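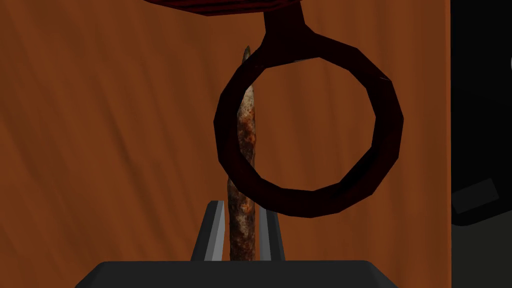

Week 3: Reading a Recipe Like a Baker

Okay, so last time we got as far as yeast and I ran out of board space. Today is baker's percentages, and I promise the math is easy (if you can do a tip at a restaurant you can do this!).

Flour is always 100 percent. Everything else gets measured against it by weight. Say you've got 500 grams of flour and your recipe calls for 80 percent water. That's 400 grams of water, and yes, it's going to be a sticky dough. Wet your hands and don't keep throwing flour at it, or you've changed the recipe without writing it down.

Salt is usually 2 percent. I've tried going lower and the bread tastes like paper to me, but play with it.

The Zemura loaf

This is the one we'll all bake at home. I picked it up years ago at a little bakery called Zemura and I've fiddled with it ever since. It bakes at around 470 degrees in a covered pot. Lid off for the last stretch, until the crust is darker than you think you want.

Things people asked me after class

Can I use cups? Please don't. I scoop flour differently every single time and so do you.

Does whole wheat count as flour? Yep, add all your flours together and call the total 100.

My dough is flat and soupy, what now? Chances are it sat out too long. Bake it in a pan and call it focaccia, I do this more than I'd like to admit.

For Wednesday

Bring one recipe from home and convert it to percentages. Pencil is fine. Pick something with eggs if you want a fight, we'll work out together where the water is hiding.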